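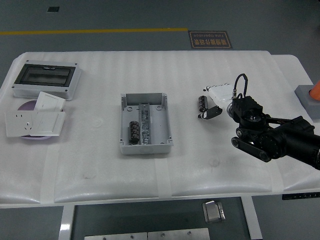 1/25/23

Bench: sorting the electrical bits, cont. from last week. Got through maybe half the crate.

Mat first. Kept sliding whenever anyone leaned on the table, so it's taped at the front now, two strips of masking tape. Does the job. Quilted side is good for small parts, they settle in the ribs and don't roll off. Bad for anything with tiny screws, they settle in the ribs as well. Use a dish for screws please.

Enclosures
– grey distribution box, smoked hinged cover. Lid opens and shuts fine, no cracks. Keep. This is the one for the demo board, if Mavix ever send the rail they promised.
– open grey junction box, the one with corner posts. Lid missing, looked in the Nokura crate and under the bench, no luck. Using it as a parts tray for now. Small metal-cased capacitors in the middle channel, the big black one to the left of them. Don't tip it out!! Took ages.

Wall plates
Socket outlet plate, white switch plate, one more switch panel. All from the Zostarley lot. Still no back boxes for any of them and I'm not buying more till we know the depth. Tùng Doãn thinks the ones in the corridor store will fit, I think they're too shallow. To measure. Pink dish stays with the plates, it's for the fixing screws.

Capacitors
Two large black electrolytics. One in the junction box, one out on the mat by itself. Treat both as charged until you've checked them yourself. I mean it. Discharge through the resistor lead (red croc clips, drawer 2), not with a screwdriver, we've got one screwdriver with a bite out of the tip already and that's enough. Then meter across the terminals, wait a minute, meter again. They do creep back up.

Haven't measured capacitance yet. Cherkaoui packing list says 1,000 for one and 2,000 for the other, no units given, which is no help. Presumably microfarads. Will go by what's on the sleeve and then by the meter, in that order. If either reads more than 20 per cent under, it goes in the scrap tub, not back in the box.

Meter leads are getting stiff, the black one cuts out if you bend it near the plug. Wiggle it before trusting a zero. New set on the list.

Layout thoughts
Thinking of keeping the table like this from now on – plates and covers at the left, open box in the centre, loose stuff at the right. Yesterday everything was in one heap and I put the same plate away twice. Labels would help, tape is fine, write on it BEFORE sticking it down.

The small black and white part on the right – not logged. Can't find it on either packing list. If it's yours say so, otherwise it goes into misc.

Still to do
measure depth of corridor back boxes
lid for junction box – ask Nokura if they sell them seperately
check both big caps, write values on tape
chase Mavix re rail
count the screws in the pink dish (Tùng?)
order meter leads
rest of the crate, layer under the foam not even opened yet

Budget code for the leads and the lid is the old one, there's 1,750 left on it and it closes in May, so dont sit on it.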